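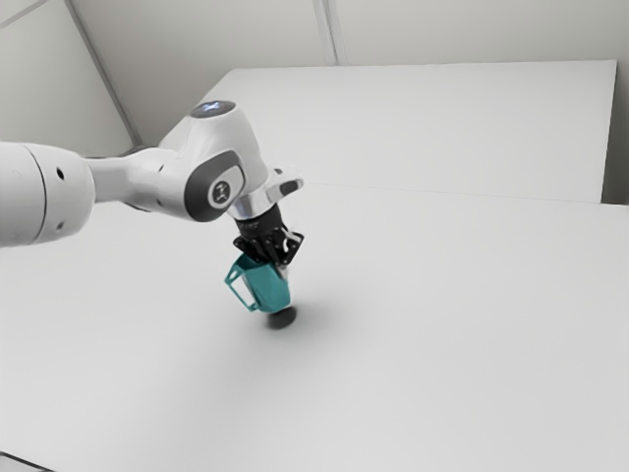
Mulcombe Evening School began with one Spanish class and a kettle. Carmela Cordero taught the class and Soledad Cuesta minded the kettle, and both will tell you theirs was the harder job. We now teach Spanish, Portuguese and Malay to adults who have left it a bit late, in 2 rooms over the old Alcaraz bakery. We like a plain room. A broad, flat white table is all the furniture a conversation needs, and there is less to fiddle with when you can't remember the past tense.

Our tutors

Carmela still takes the beginners, who are frightened of her for a fortnight and then send her postcards. Maite Valcárcel has the intermediate group, where people come to stay for ever. Khairul Yeoh teaches Malay and is far too patient. Visitación Marín runs the office and would like you to fill in the form properly, both sides.

How we teach

You will talk from the first evening, badly. There are no tests - we tried one and attendance dropped to 3. Classes are capped at 17, which is also how many coat hooks we have. Homework is set every week and believed in by the tutors.

Amora, our Portuguese reading group, meets once a month and has been on the same novel since November. New members are welcome and have missed very little.

Joining

Enrolment for the autumn term opens on 19th June. Come up the side stairs and ring twice, as the first ring doesn't work.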